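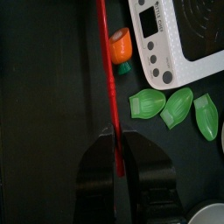 Ticket status: Resolved, awaiting customer confirmation
Product: Gelik body control module, second revision
Site: Gretusitz assembly plant, trim and final line
Priority: High
Opened: 7th November

Summary
Vehicles leaving the end-of-line tester store a communication fault against the driver door module. The fault clears with a scan tool and returns after the car has been locked and left to sleep. Windows, locks and mirrors work normally while the fault is stored. Line rate is not affected, but finished cars are going to the rework bay.

Scope
1,240 cars built since the module revision changed. 16 have returned the fault so far, all with the power-folding mirror option. Cars with fixed mirrors are clean.

Steps already taken by the plant
Door harness swapped on two cars. No change.
Door module swapped on one car. No change.
Battery voltage at rest checked on all affected cars. Within limits.
Ground point behind the left kick panel cleaned and retorqued. No change.

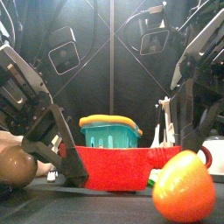 Nhi Kim

I pulled the bus logs from four of the affected cars. The door module answers every request while the ignition is on. After lock, the body control module sends the sleep command and starts its own shutdown timer. With folding mirrors the door module stays awake until the mirror motors reach their stops – correct behavior, and unchanged from the earlier build.

The new body control software polls the door module once more before it goes to sleep. If the mirrors are still moving, the reply comes late and the fault is stored. The log shows 2,391 ms from the sleep command to the reply on the slowest car. The timeout in the new calibration is shorter than that. In the old calibration it was longer, and the final poll did not exist.

The harness supplier, Gkikas, asked whether their February connector change could be involved. I found no dropped frames and no error frames in any of the logs, so I have taken the connector off the list. Please stop swapping harnesses.

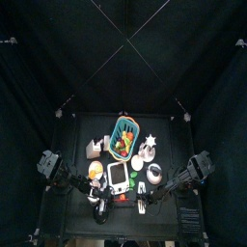
To reproduce on a car with folding mirrors: clear all codes, unfold the mirrors, close all doors, lock with the remote, and leave the car alone until the bus is silent. Read codes with the ignition on. Do not open a door during the wait or the timer restarts and the test is void.

Fix
Calibration file reissued with the earlier timeout restored. The final poll stays in – Hindus, who maintain the gateway software, need it for their wake-up diagnostics. Flash through the diagnostic port with a battery support unit connected. No parts required. The mirror option code must be written again after flashing, or the mirrors will not fold on lock.

Verification
All 16 cars reflashed and run through the lock and sleep test. No codes stored.

Open items
Plant to confirm the new calibration is loaded at the end-of-line station.
Plant to reflash the remaining folding-mirror cars before they ship.
Old calibration file to be removed from the rework bay laptop.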